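Research > Household Studies > Storage

3.2 Open containers in shared kitchens

We surveyed 169 households in Curstead between January and March. Over 90 kept post, keys or bread in an open basket – most often near the door. Fandano tenants reported this more than owners did.

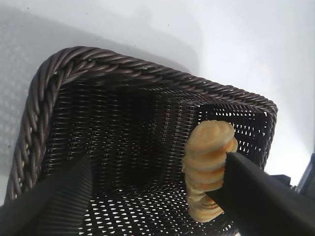
Figure 2. Dark brown woven basket with a braided rim.

Forty homes had moved the basket within a year. Reasons varied, and the Meireles diary form did not separate cleaning from lack of space.
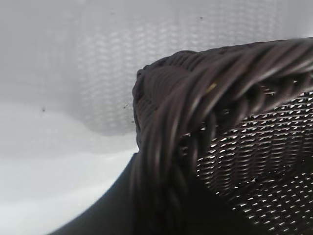 3.3 LIMITS OF THE SURVEY

Diaries were kept by one adult per home, so children's use is under-reported.

We use cookies to improve this site. Accept / Settings

Comments (2)
dronard_reader: Is the diary form available?
kt40: Same pattern in our flats – keys and post, never bread.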